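Notebook, garment storage and crease work
12th May

Denim first. Continued with the file fold in place of the long roll. The roll takes less shelf depth, but the waistband ends up on the outside and will not lie flat under a second pair. File fold: legs together, seat point tucked in, hem to waistband, then once more. Back pocket left facing out so the wash can be read from the shelf without pulling the stack.

Shelf sheet for the Borkora bay still gives 502 as the item total. The Dirnuvell list has 3,689 for all bays and I have not tried to reconcile the two. Do that before August.

Trousers: lighter cloth slides on itself after the second fold. Tried pressing by hand only, no board. Side seam should sit near one edge of the fold; when it drifts to the middle it leaves a ridge that prints through to the layer above. Bovutow tissue between layers helps but slows everything down. Use it for dark wool only.

Load test: 100 g plate on a finished denim fold, left overnight. Thickness came down slightly at the waistband end, no useful change at the hem end. Repeat with a heavier plate. The Van der Linden gauge reads high on anything soft, so take three readings and keep the lowest.

To do:
- relabel the denim shelf by wash
- order tissue, around 2,000 sheets
- write up the seam position rule for the wall card
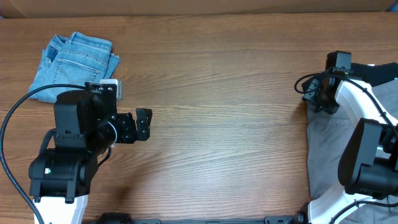 Filed under: Folding / Denim and trousers

Light blue jeans, rough rectangle, back pocket showing. Edges are creased and would need squaring before they go in a stack. Gray garment on the right has soft folds, with a seam running near its left side. Keep the two on separate shelves.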